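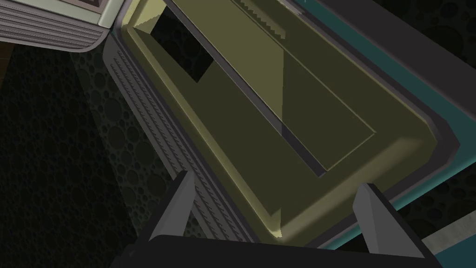
## 3. The tray station at Hinds

The simulation work was done in July, after two site visits to the Hinds packing plant. The station modeled is Trirnetti, the last point on the line where trays are still loaded by hand. Alent supplied the plant layout. The tray geometry was rebuilt from shop drawings, and only the recess, the raised ridges and the outer rim were treated as contact surfaces.

### 3.1 Current task

One operator per shift takes a tray from the feed, places the parts and pushes the tray on. The log for the observed shift lists 732 trays. Operators also reject bent trays at this point, a duty that does not appear in the written job description. It was found only by watching.

### 3.2 Simulated task

The two-fingered gripper approaches with the fingers spread, closes on the tray, lifts it and sets it down at the next position. We ran 1,577 cycles. Grip failures were grouped by approach angle – the steep diagonal approaches gave the most trouble, mainly through contact with the rim before the fingers had closed. Limiting the approach angle removed most of these and lengthened the cycle.

Bent trays were not modeled. The failure counts therefore apply to good trays only.

### 3.3 Effect on the operators

Bronwyn Kingi, the shift lead, was interviewed on a Wednesday after the morning shift. Her main points:

- Lifting would drop, and with it the wrist complaints.
- The operator would cover 2 stations and walk between them.
- Clearing a stopped cell would become the main skilled task. At present only the Hilus maintenance contractor is trained to do it.
- Rejecting bent trays would have to move upstream, to people who have not done it before.

Plant management proposed 30 minutes of training per operator. Kingi considered this too short for fault clearing, and we agree. The walking load was not measured – the second station had not been chosen when we left the site.

### 3.4 Open items

Tray friction is a guessed value and should be measured. Cell guarding is covered in section 4.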